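Visit to the Halla test hall, Flornside

We were eleven people from our maintenance club, and we came to Flornside by the early bus on a Tuesday in February. Halla opens its hall to visitors only twice in a year. At the gate we got a badge and a pair of safety shoes each. Mine were one size too big, so I walked slowly the whole day.

Our guide was Geum-ok Myung. She leads the group which teaches arms to open doors, drawers and cupboards in people's homes. First the software tries everything in simulation, and only after that it goes to a real arm in the hall. I expected a tour of successes, but she gave almost the full morning to one fault from last autumn. I was glad of it. In my own work I learn more from such stories.

The fault was simple to tell. In simulation the arm had opened the same kind of door 910 times with no alarm. On the real door, on the first afternoon, it took the handle well, started to pull, and then did not let go when the door reached its stop. The force went up to 101 newtons. The limit should have stopped the arm at 45, but the limit was read from an old settings file. A hinge came out of the wood and the door fell against the fence. The fence held and no person was inside it.

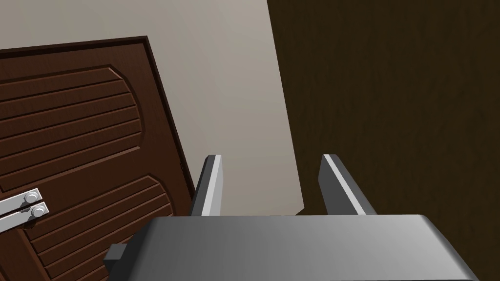
Simulated doors are more forgiving than I had thought. Ms Myung explained that her colleagues had given the door a good appearance and had spent much less time on the hinge. I can believe it. The model has arched panels with fine grooves across them, and even the round ends of the silver handle bars have a small shine, so somebody worked on it with patience. But the hinge in that version had no friction and no breaking point, and the stop was soft like a cushion. The arm could pull too hard and nothing bad was written in the log.

After the coffee we went to the real cell. The repaired door is there, with two new hinges from Bakalis, and you can still see a dent in the lower rail of the fence. Anastasia Ververidis, the safety engineer, showed us what was changed. The force limit is now stored in the arm controller, and the arm refuses to start if the two values are different. She tried it for us with a wrong value - the lamp went red and the arm stayed in its place. The new hinge model has also been run 2,670 times, and this time some of the runs did fail.

I asked why the old file was still on the machine. She said it was copied from an earlier project, Treltanley, and the check list had no line for it. Now it has one.

Lunch was soup and bread in the canteen, rather good. The next opening is in the autumn, and you must write to Halla early for a place. Bring thick socks for the shoes.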